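01/04/2019

Back at the Brernell building after the break. The parking lot was half full and the heat had only just come on, so I kept my coat on through the first coffee. Spent most of the morning on folding. 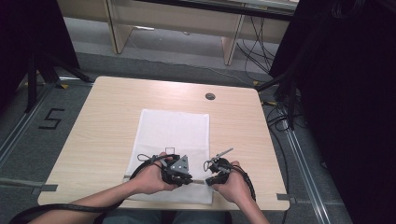 White cloth on the light table, morning.

The cloth goes lengthwise with the near end over the edge, and then I try to get the wrinkles out before making any fold. I still pull too hard on the left side. Once one corner drifts, the whole thing comes out crooked and I have to open it up and start over. My best fold today took 90 seconds. I wanted 60.

Lunch was soup from the Honus place, too salty. Mail had come in from Senditz over the break — nothing urgent, one invoice I need to check against the Ostrowski order. I put it in the tray and went back to the table. 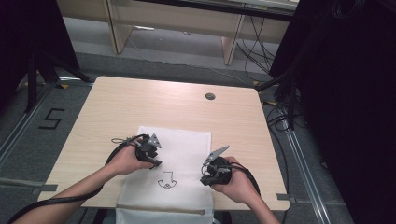

Cloth hanging over the front edge, zipper seam near the bottom.

The quilted texture holds a crease badly. A flat bedsheet stays where you put it, and this wants to spring open again. I did better in the afternoon by making the first fold small and pressing it down longer. My shoulders hurt from sitting forward — should try a lower chair.

Did 14 folds I was happy with. Left at the usual time, bought bread and eggs, called the dentist and got the machine. Bed early.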